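Cloth folding on two arms: how many examples before you train?
Board: Home and Bench Automation > Learning from Demonstration

bench_otter wrote:
Hi everyone, long-time reader and not much of a poster, so please bear with me, this got away from me a little. We're a small group putting together a set of examples for folding and sorting small cloths with two arms, teleoperated, one person driving both sides. The project name is Vilumon, if you've seen it mentioned in the October thread. We have 519 episodes saved so far and I'd dearly love to stop and train something, just to see what comes out! My colleague Grigore would like us to keep going to 3000 before anybody touches a training script. We've been going back and forth over lunch for days (very friendly, he brings the bread).

So my question is whether the count matters as much as what's in it. Our cloths are a mixed bunch and I can't tell if that's a strength or a mess.

pinchforce wrote:
Welcome out of lurking! I'm with Grigore, I'm afraid. Cloth is miserable. I trained on a small set last year and the policy learned one napkin beautifully and treated every other one like a foreign object. Get the numbers first and argue afterward.

zamfira_d wrote:
I'd disagree with that, and I say it fondly because pinchforce has helped me more than once. If you record to 3000 and then find your operator always approaches from the same side, you've got 3000 copies of one habit. Train early, look at where it fails, and go record those cases. I lost a whole month on Futby by doing it in the other order.

Could we see the bench? It's hard to say much about variety without knowing what's on the table.

bench_otter wrote:
Of course, two from our sessions, same bench for both.

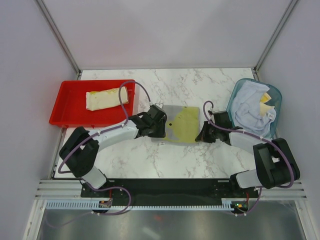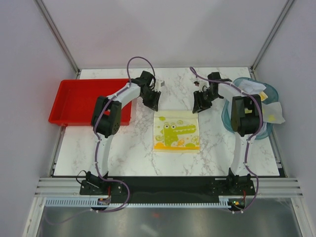
Veronica Rusu
Data collection lead, Vilumon
Member (posts as bench_otter)

The first has both grippers on a plain gray cloth with a big yellow-green blotch, and the second has the crocodile napkin lying flat with the jaws open. The crocodile is everybody's favorite and I suspect he's overrepresented for that reason. I've been logging each cloth by name, but the starting pose only goes in as "flat" or "crumpled", and reading zamfira's post I'm starting to think that's too thin.

pinchforce wrote:
Lovely tidy bench, and I'm jealous of those pale walls. My one worry is the tray and the bin. The red tray is on the left and the teal one is on the right in both. If they live there all the time, your policy may just learn "left" and "right" and never look at the tray at all. Swap them now and then, or at least slide them a hand's width between episodes.

zamfira_d wrote:
Yes to sliding the tray! See, we agree on something. I'd also log which gripper touches first. With two arms there are so many ways to begin, and if your operators each have their own way, the model tends to average them into something silly, where both grippers drift in and hover.

edgar_h wrote:
Coming in from the Tam side of things, where we did towels. We threw out 71 episodes in one go after finding the operator had paused mid-grasp to think, and the robot learned to pause too – quite faithfully, bless it. So before you record more, sit down with a coffee and watch what you have at double speed. It's dull, but I'd do it before either training or collecting.

pinchforce wrote:
I'd keep some of those pauses, personally. Real grasps on cloth need a beat to settle. Trim the long ones and leave the rest.

edgar_h wrote:
Fair enough, ours were very long. One of them was a phone call.

bench_otter wrote:
You're all wonderful, thank you. Grigore has read this over my shoulder and we've struck a bargain: watch everything first, then train on what survives, then 4 more weeks of recording with the tray and bin moving about and a proper field for first contact. He still says 3000. Does anyone have a naming scheme for starting poses they'd be willing to share? Ours is going to be a spreadsheet otherwise, and I'd rather copy somebody who has already made the mistakes.

zamfira_d wrote:
I'll dig ours out tonight. It has a column called "sort of diagonal", so please be kind.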